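Triritzの遠隔操作キットを2か月使ってみた感想（ぬいぐるみ片付けタスク編）

2018年11月7日

Gebremichaelが出しているTriritz、ロボットアームに手で動きを教えるためのキットなんですが、買う前に調べてもまとまった感想がぜんぜん見つからなくて困ったので、自分で書いておきます。長いです。急いでいる人は「操作デバイスの話」と「ソフトの話」だけ読んでもらえれば大体足りると思います。

やらせているのは、机の上のぬいぐるみをつまんで所定の場所に移すという、地味といえば地味な作業です。でもこれが教える側になると奥が深くて、ずっと飽きずにやっています。

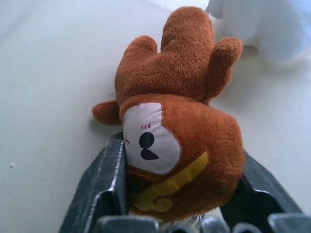
茶色い子の頭をグリッパーで挟んだところ。

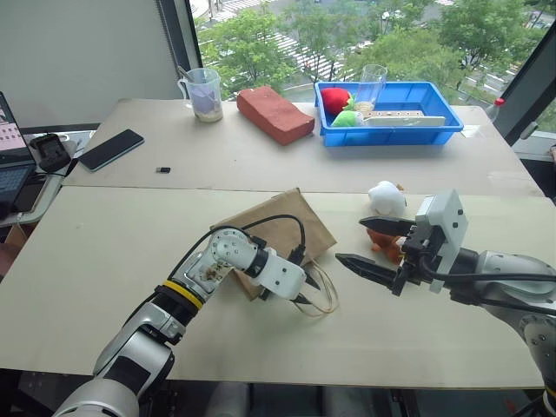 プログラミングができなくても、ロボットに動きを教えられますか？

教えるだけならコードは1行も書かずに済みます。操作デバイスを握って自分でアームを動かし、録画ボタンを押して、終わったらもう一度押す。これで動きと映像が一組になって保存されます。ただし、集めたデータで学習を回すところは別の話で、こちらはコマンドラインに慣れた人が一人いないと厳しいです。

さて、順番に書いていきます。

■箱を開けてから動くまで

箱に入っているのは、操作デバイスが左右で2本、手首用の小型カメラ、ケーブル類、フットペダル、それから紙の説明書。アーム本体は付いてきません。すでに持っているアームにつなぐ前提の製品なので、ここを勘違いして注文すると悲しいことになります。対応機種の表は製品ページのかなり下のほうにあるので、必ず先に見てください。

説明書は英語と日本語が並んでいて、日本語のほうは意味は通るけれど「把持子を親しく閉じてください」みたいな文がたまに出てきます。親しく、って何だろう。たぶん「ゆっくり」だと思って、ゆっくり閉じています。今のところ問題は起きていません。

配線は思ったより素直でした。ケーブルの両端に色の付いたタグが巻いてあって、同じ色どうしを挿していけばいいんです。最初の日はキャリブレーションまで含めて19分で終わりました（時計を見ながらやったので、これは確かな数字です）。前に使っていたBrornhamのキットは最初の設定で丸一日つぶれたので、この差はうれしかったなあ。

ひとつだけ詰まったのが、キャリブレーションのときの姿勢です。画面に出るイラストどおりにアームを構えるんですが、そのイラストが小さくて、手首の向きが表なのか裏なのか見分けにくい。逆にすると、つないだ瞬間に手首がぐりんと半回転しようとします。非常停止に手をかけておいて本当によかったです。最初の一回は、アームの動く範囲に物を何も置かない状態でやるのをおすすめします。

■操作デバイスの話

ここがいちばん大事なところなので、しっかり書きます。

デバイスは、アームをぐっと小さくした模型みたいな形をしています。関節の並びが本物と同じになっていて、手元の模型を曲げると本物も同じように曲がる、という仕組み。ゲームのコントローラーで動かす方式も試したことがあるんですが、比べものにならないくらい直感的です。「肘を上げたまま手首だけ下に向ける」みたいな動きが、考えなくても出てくる！

重さは軽め。軽いのはいいことなんですが、軽すぎて手を離すとくたっと倒れます。そうすると本物のほうも倒れようとします。倒れ込みを検知して止まる機能は入っているものの、初期設定ではオフになっていました。どうしてオフで出荷するのか、ここは今でも納得がいきません。買った人はまず設定画面の二ページ目を開いて、これをオンにしてください。

グリッパーの開閉は、人差し指で引くトリガーです。引いた分だけ閉じるので、そっとつまむ加減も一応できます。一応、と書いたのは、手に力が返ってこないからです。硬いものを挟んでいるのか柔らかいものを挟んでいるのか、指の感覚ではわかりません。全部、目で見て判断することになります。

ぬいぐるみだとこれがまた曲者で、柔らかいからいくらでも閉じられてしまうんですよね。最初のころは毎回トリガーを引ききっていて、持ち上がりはするけれど、そういうデータで学習させたモデルは何を相手にしても全力で握りにいくようになりました。教える側の癖がそのまま出るんです。今は「生地がへこみ始めたら、そこで指を止める」と自分に言い聞かせながらやっています。

トリガーのばねは固めで、長くやっていると人差し指の付け根がだるくなってきます。手の小さい人はもっと早く疲れると思います。ばねの交換部品が別売りであるらしいのですが、まだ試していません。

両手操作については、期待していたより難しかったです。右手と左手で別々のアームを動かすわけですが、片方に集中していると、もう片方がじわじわ流れていくんですよ。自分では止めているつもりなのに、あとで記録を見るとしっかり動いている。フットペダルを踏むと片側だけ固定できるモードがあって、これに気づいてからはずいぶん楽になりました。説明書では付録の扱いですが、最初の章に書いてほしいくらい便利です。

■手で直接動かすモード

模型のデバイスを使わずに、アームそのものを手でつかんで動かして教えるモードもあります。アーム側が対応していれば、関節の力がふっと抜けて、人の手で誘導できるようになるやつです。

こちらは、力の感覚が直接わかるのが何よりの長所。物を押し付ける動きとか、溝にはめる動きとか、遠隔操作では勘でやるしかないところが手応えでわかります。つかんで動かすだけなので、教え方の説明もほとんど要りません。

そのかわり、自分の腕や体がカメラに映り込みます。映像ごと学習に使いたい人には、けっこう大きな問題です。本番では人の腕が映らないのに、練習のデータには毎回映っているわけですから。私は、位置決めだけをこのモードで確認して、本番の記録は遠隔操作で取り直す、という使い分けに落ち着きました。二度手間ではあるけれど、結果的にやり直しが減りました。

あと、関節の力が抜けるといっても完全に軽くなるわけではなくて、肩に近いほうの関節はずしっと残ります。長時間やるものではないですね。翌日、背中にきます。

■カメラについて

付属の手首カメラは、近くのものがよく見えます。指の間に対象が入っているかどうかの確認なら、これだけで足ります。逆に、周りに何があるかはまったくわからないので、全体を見るカメラは別に用意したほうがいいです。私は二つの映像を左右に並べて見ていて、近づくまでは全体のほう、つまむ瞬間は手首のほうと、視線を切り替えています。

この視線の切り替えに慣れるまでがひと苦労でした。最初はつまむ直前になっても全体の映像を見てしまって、指がぬいぐるみの手前を空振りするんです。しかも自分では当たっているつもり。奥行きって、一台のカメラの映像だけでは本当にわからないものですね。

映像の遅れは、有線なら気になりません。無線でも動くとは書いてありますが、私の環境ではたまに引っかかるような感じがあって、すぐやめました。遅れがあると人間のほうが怖がって動きを小さくするので、データ全体がおどおどした感じになります。これも癖としてちゃんと学習されてしまいます……。

手首カメラの取り付け部品には不満があって、ねじが二本あるのに、片方がケーブルの陰になって工具が入りません。カメラの角度を直したいだけなのに、ケーブルを一度外すことになる。次の版では直してほしいです。

■ソフトの話

記録ソフトは見た目が古くさいけれど、落ちません。これは強調しておきたい。集めている途中で落ちるソフトほど心を折るものはないので、見た目なんてどうでもいいです。

一回分の動作を記録すると、終わった直後に「残す」「捨てる」の二択が出ます。ここで迷わず捨てられる人が向いていると思います。私は最初もったいなくて、つかみ損ねてやり直した回も残していました。そうしたら学習したモデルが、わざわざ一度空振りしてからつかむようになったんです。きれいに真似しすぎ！　見たときは笑ってしまいましたが、原因が自分なので文句も言えません。

その後、消したり取り直したりして、今手元に残っているのは800回分です。このくらい集まってから、初めて置いた向きのぬいぐるみでもつかみにいけるようになってきました。ひっくり返して置いたり、横倒しにしたり、毎回向きを変えて教えるのがコツといえばコツです。同じ置き方で回数だけ増やしても、あまり賢くなりませんでした。

回ごとにメモを付けられる欄もあるんですが、日本語を入れると一覧の画面で文字化けします。ファイルの中身は無事なので、見た目だけの問題です。私はローマ字でmukigyakuとかmimiとか書いています。mimiは耳をつまんでしまった回です。耳は持ち上げると重さで回るので、あとで置くときに向きが読めなくなります。

書き出しの形式は二種類から選べます。片方は中身が丸見えのわかりやすい形式で、もう片方は容量が小さいかわりに専用のツールが要ります。迷ったら前者でいいと思います。ディスクは多めに用意しておいてください。映像が二本入ると、あっという間に埋まります。

■サポートのこと

一度だけ問い合わせをしました。左のデバイスの根元の関節が、動かしていないのに少しずつ値がずれていく症状です。Bilvilleにあるサポート窓口にメールを送ったら、翌日に返事が来て、確認用の手順と、直らなかった場合の交換方法がまとめて書いてありました。結局、根元の固定ねじをきちんと締めたら収まりました。締め付けが甘かっただけなので、私のせいです。それでも嫌な感じのない返信で、好印象でした。

ファームウェアの更新は、使っている間に一回ありました。更新したらキャリブレーションが全部消えて、やり直しになりました。更新画面にひとこと書いておいてくれれば心の準備ができたのに。更新する人は、記録の区切りがいい日にどうぞ。

■細かい不満をまとめて

・フットペダルの裏の滑り止めが弱く、踏むたびに前へ逃げていく。裏に滑り止めシートを貼って解決。
・録画開始の音が小さい。始まったのか不安になって二度押しして、すぐ終わらせてしまうことがある。
・デバイスの置き台が別売り。これは同梱でいいのでは。
・左右のデバイスの見分けがつきにくい。私は右側にだけ色テープを巻いています。

■どんな人に向いているか

アームをすでに持っていて、自分の手で動きを教えてデータを集めたい人なら、かなり満足できるはずです。特に、準備の手軽さと記録ソフトの安定感は、前のキットには戻れないくらい気に入っています。

力加減が肝になる作業を教えたい人は、少し待ったほうがいいかもしれません。手応えが返ってこないのは、慣れである程度おぎなえるけれど、限界もあります。卵を割るとか、ねじを締めるとか、そういう作業だと私なら別の方法を考えます。

一日にどれくらいやれるかも気になるところだと思うので書いておくと、私は午前と午後に分けて、間に長めの休みを入れています。続けてやると、終わりのほうの回は明らかに動きが雑になります。自分では同じようにやっているつもりなので、なおさらたちが悪いです。取った順に映像を並べて見返すと、疲れてきたあたりがはっきりわかって、ちょっと恥ずかしい。

点数をつけるなら、5点満点で4点。減らした1点は、倒れ込み検知が最初からオンになっていなかった分です。

次は両手で袋の口を開ける動作に挑戦するつもりです。片方で押さえて、もう片方で開く。人間なら一瞬なのに、練習で何回かやってみたら袋ごと横にすべっていくばかりで、まだ一回も「残す」を押せていません。うまくいったら続きを書きます。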